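Robot arm on the sauté station: what happens to the line cooks' jobs? 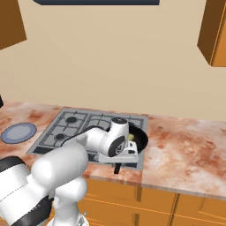

Posted by Lachlan Innes, 18 May 2025

I run the kitchen at a staff canteen in Trimville. Management wants an arm at the stove for the lunch service, starting in September. The supplier is Weditix and so far all we have is their simulation, with the arm working a frying pan on a gas stovetop. Our kitchen has 28 people across all shifts, and 2 of them do nothing but pans from 11 to 2.

I have been told that no jobs will go. I would like to know what the pan cooks do all day once the arm is in, who is responsible when it stops mid-service, and whether pay grades normally change. The proposal covers throughput and very little else.

Jozef De Haan

We put one in at Tornia. Headcount stayed the same. The work changed as follows.

Prep went up. The arm needs portions of consistent size placed in the same spot every time, so one former pan cook now portions and loads for most of the morning. The other checks doneness, plates, and clears faults. Clearing a fault means stopping the arm, moving the pan by hand, finishing the order manually and restarting from the home position. Whoever does this needs training and written authority to press stop without asking a supervisor. Get that in the procedure before installation.

We logged 1,312 pan cycles in the first full month. The stops clustered in the first half hour of service, when pans had been put back off their marks. Marking the grates did not last. A fixed rest beside the stove did.

On pay, the fault-clearing role was regraded after 2 reviews. The loading role was not, and the person in it considers it a worse job than the one she had. It is repetitive and the arm sets the pace. We now rotate the two roles daily. I would ask for rotation from the start.

Also ask what the simulation assumes about pan position and food size. Ours ran well in simulation with a single item in the pan. A full lunch load behaved differently and the motion had to be retuned on site.

griddle_tom

Depends on your contract. Ours just got moved to salads. Check who cleans the gripper, it ended up being the dishwashers and no one had told them.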